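From: Agnes Hellström
To: Lesora members' list
Date: November 26, 2024
Subject: Re: Statement on the Derkport house story

Dear members,

Thank you to those who wrote after the weekend. I am replying to the whole list, as Märta Blomqvist's message raises points that other members have also put to the office.

Märta Blomqvist wrote:
> Several gossip accounts now claim that the lead actress of "Pornis"
> has left the series and that her apartment in Derkport was paid for
> by the producer, Mr. Kwok. One post had been shared 158 times when
> I looked. It names no source. Two of our members have repeated the
> claim in their own newsletters. Does the association intend to say
> anything? I would also like to know whether the members' page may
> link to posts of this kind.

The board discussed the matter last night and has asked me to send the following reply.

First, the association will not issue a public statement on the apartment. We represent people who write about television and film for a general audience, and we do not speak for the persons they write about. The actress's agent has told the office that she remains under contract and that a written answer will be given to any member who asks for one. Requests should be sent to the agent directly.

Second, the members' page may not link to anonymous posts about the private finances of performers. This has been our rule since May, when the revised guidelines were adopted. A member who wishes to report that such a rumor exists should say plainly that it is unconfirmed, and should seek comment from the persons named before publication. The two newsletters concerned have been contacted and both have agreed to add a note.

Third, the "Pornis" press evening will go ahead. The hall holds 100 guests and each member may bring one other person. Questions from the floor will be limited to the new season - the production company has asked for this, and the board has accepted.

The members' page was updated this morning. The household column is the newest entry, followed by the revised guidelines.

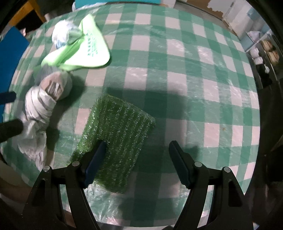

Household column: green scouring pad on a checked tablecloth.

Corrections to the page should be sent to me and not to the list. Märta's further question, on whether the guidelines should also cover audio programs, has been placed on the agenda for the next board meeting. Members with views on it are asked to submit them in writing.

Yours sincerely,

Agnes Hellström
Secretary, Lesora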